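Wednesday, November
Gripper comparison, two-arm rig, pipes and base

Carried on with the Brallar fingers against the old Zumar pair. Same arms and same controller for both, so only the fingers and the closing force change. Gholamreza on the pedals, me on the log. Base on its side on the black sheet. 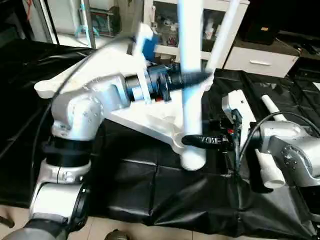
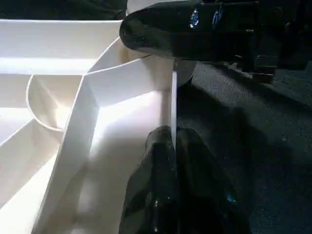

Head view first, then wrist. The other two in the same order.

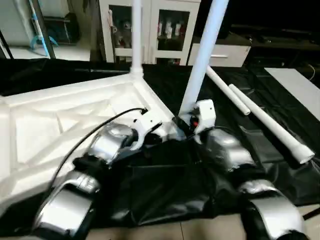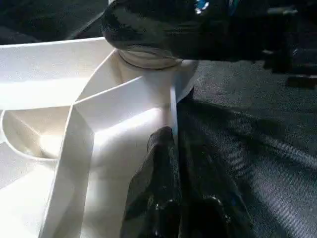

Closing force at 400 to begin with. With the Zumar pair the thin wall of the base slid about once the other arm started to push. Went up to 1,000 and it held, but the wall bowed and the pipe then went in crooked. Brallar held at 400 with no bowing that I could feel by hand.

Insertions: 68 tries over the afternoon, both sets together. Split is in the sheet, don't trust the first few Zumar ones, I had the wrong tool offset loaded.

Wrist camera: white plastic burns out under the lamp. Auto exposure hunts each time the black fingers close. Fixed it at 3,000 microseconds, still too bright on the upward faces. Mehrangiz thinks we should drop the gain before touching exposure again. Try that first.

Amini controller dropped the right arm twice, same fault code both times. Logs copied. Borkmont have been asked whether the newer firmware covers it, no answer yet.

To do
- repeat Zumar at 600 and 800
- shorter cable on left gripper, it catches
- redo hand-eye on the right wrist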